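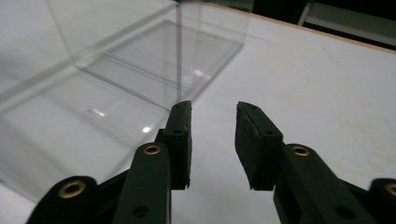 Foam-padded gripper at a clear acrylic box, white bench.

Category: Packing and Handling / Hand-Held Tools and Cells

Zadero G2 hand-held gripper and packing cell

The Zadero G2 is a two-finger gripper which is held in the hand. It is sold alone, or together with the Zadero packing cell, where the same two fingers are mounted on an arm. The person who knows the work shows it with the hand tool, and afterwards the cell does the repeated part of it. We make both at our workshop in Fisdale.

The fingers are black plastic links with brass-coloured eyelets at the pivots. The dark foam pads are held by screws and can be changed at the bench with one small key. Foam was chosen for display boxes, covers and other clear parts, where a hard jaw leaves a mark which the customer will see. The pads become worn with use and this is normal. Please change them when the foam begins to break at the edge, and do not turn them around to use the other side.

Clear boxes are difficult for a camera, because it sees the table through the wall. For this reason we ask that the showing is done on your own bench, under your own lamps, and with the boxes you pack every day. A clean new box from the office is a bad teacher. Smudges and small scratches on the table may stay.

What changes for the packers

Grewal packs display boxes for shops and has used one cell since December. Before, each packer lifted, turned and placed 400 boxes in a shift. Now the cell places them and the packers check corners, fit the inserts and close the cartons. Sneha Thakur leads the line there. She told us that the wrists of her people are better, but the day feels longer when the hands have less to do, and she now changes the places every two hours. We think it is correct to write this also.

Trevor Sowerby, who packed by hand at Grewal for 16 years, did most of the showing. He asked that his hours with the tool be paid as training work, and Grewal agreed. We advise other customers to settle this question before the first day and to write it down.

The cell does not replace the eye of a packer. It will place a cracked box as carefully as a good one.

Ordering

G2 hand tool, with one pair of pads fitted: 595 euro
Spare foam pads: sold in pairs, left and right are different
Packing cell: price after a visit
Pad life: check after each 1,000 lifts

Visits are arranged by Unai Barroso, normally on a Wednesday. For repairs please write to Shanti Semwal and tell her which finger has the problem, seen from the side of the handle.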